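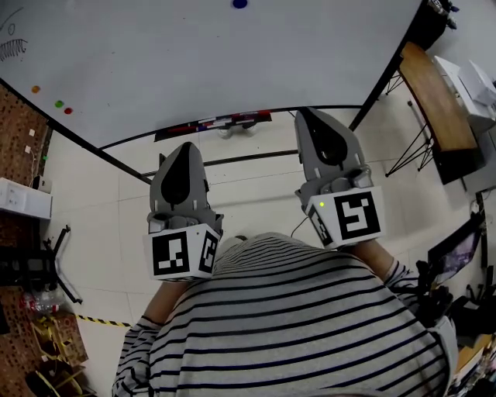

Ksawery Walczak wrote under my earlier post that I should first try to draw over the old lines with a fresh dry-erase marker and wipe at once, before I spend money on any spray. I tried on one small piece, and it helped only partly. So I ask again, with more details.

How to remove old marker from a white board without damaging it?
Yayra Ametepe
July 3, 2026

We have a big white board with a black edge. It has been written on since April, and some scribbles do not want to go away with the dry eraser. We also keep colored magnets on it. Is alcohol safe for the surface? And should I take the magnets off each time, or can I clean around them?

Ksawery Walczak
Alcohol is safe on most boards, but please test in a corner. Put it on a soft cloth, not directly on the board, and do not rub hard. After this, wipe with clean water and let it dry well before you write again. I always take the magnets off, and I wipe their backs also. A little sand under a magnet makes scratches when you slide it, and then the ink stays in the scratches.

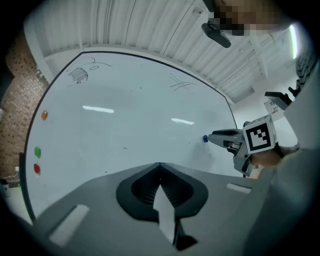
Board with orange, green, red and blue magnets and some marker lines.

brestley76
same problem in my office. I used toothpaste, it cleaned but now the board is dull in that place

Yayra Ametepe
Thank you both. I will not use toothpaste. Ksawery, is window cleaner also good, or only alcohol?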